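Questions people keep asking about the arms at Flalham
======================================================

Put together by the floor reps on the packing side. Management have their own sheet about the Grometti arms, and it's cheerier than ours. Last changed in September.

**Are the arms replacing us?**

The official line is no. What we can say is that two people who left the homeware bench over the summer haven't been replaced, and the first arm is going on that bench. Draw your own conclusions. We've asked for the staffing plan in writing and are still waiting.

**What will they do to begin with?**

Pick up single items and place them for packing. Mixed goods, so bottles and tubs one minute, bowls and frames the next. Boxing, taping and anything over 5 kg stays with people for now.

**How are they being set up?**

Mostly in simulation. Cendar, who write the software, run the arm through computer-made versions of the sort of stock we handle, and they let reps look at the output when we ask. It's worth asking. Two of the renders:

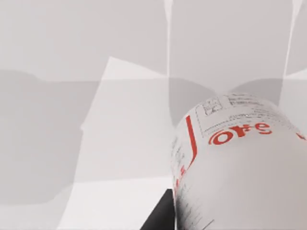
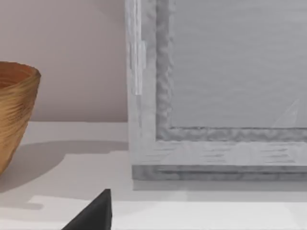
*Simulated views with the gripper finger at the bottom edge. First: a white container with red lettering. Second: a tan bowl to the left, a grey wooden frame to the right.*

**Does practice on a computer count for anything on our floor?**

Some, probably. The supplier says the arm has done 2000 simulated picks. Our question was how many of those involved a split carton, a greasy lid or a label hanging off, and we didn't get a number. Rendered tabletops are a lot tidier than bench four at the end of a late shift.

**What happens when it drops something?**

It stops and a light comes on. Whoever is nearest clears it and presses restart. We don't think "whoever is nearest" is good enough, as that person already has a job and a rate to hit. Until it's settled, write down every stop you clear, with the time.

**Will my pick rate change?**

They want the benches next to the arm to go up to 200 items an hour, on the grounds that the easy handling will be done for you. We haven't agreed to it. If the arm takes the easy items, what's left for you is the awkward ones, and those are slower.

**Is it safe to work beside?**

There's a marked line on the floor and the arm slows down if you cross it. Don't reach over to straighten something while it's moving, however daft the thing looks. Kalniņš did the guarding and their check sheet is kept in the shift office. You're entitled to read it.

**Do I have to be trained on it?**

If you work that bench, yes, and it should be in paid time. The session as planned is a short talk and a go on the stop button. We've asked for a second one after the first month, when people will know what they want to ask.

**Is it recording us?**

It has cameras for seeing the stock. We've been told footage won't be used for discipline or for timing breaks. That promise was made out loud in a meeting, and we want it in the policy.

**Isn't there anything good about it?**

Less twisting and lifting on the homeware bench, if it works as described. Plenty of us have the shoulders to show why that matters. We'd be happy to be proved wrong on the rest.

**Who do I tell if something goes wrong?**

Your shift lead first, then any rep. Use the red book by the bench as well, even for small things.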